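Mosov hose line

The Mosov hose line is a semi-automated assembly area at the Prustham plant of Savchuk, a maker of drain and vent fittings. It joins flexible hose to rigid pipe sections using pairs of robot arms at tabletop stations. Before the line opened, the joints were pushed together by hand at standing benches.

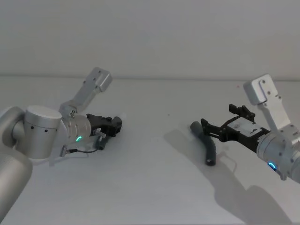
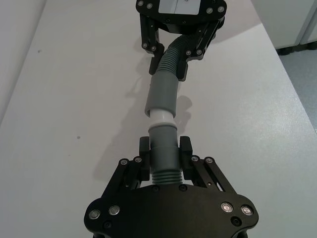 Two-arm station with hose on the table (first picture) and a pipe and hose assembly between two grippers (second picture).

Operation

Each station has two arms with parallel-jaw grippers. In the standard cycle, one arm holds the pipe section while the other guides the hose. Parts with a coupling sleeve between pipe and hose use a slower program, as the sleeve can tilt during insertion. The cycle time for a sleeved part is 42 seconds. A station is scheduled for 500 parts per shift.

Effects on staff

Bench work required repeated pushing and twisting, and wrist strain was the most common complaint recorded in the department. Assemblers now load parts, clear stopped cycles and check finished joints. Of the 43 people employed in hand assembly, most moved to station work or inspection. The rest transferred to packing.

Station operators are paid one grade above the former bench rate after completing training in March. Piece bonuses were dropped at the same time, which lowered total pay for the fastest assemblers. Operators have also reported longer periods of waiting and less control over the pace of a shift.

Maintenance

Finger pads are inspected after every 3000 cycles. Operators may replace pads and reseat cables, but changes to arm positions are reserved for technicians. Faults are logged in Mudedia, the plant's maintenance record system.

Last updated: 2020-07-24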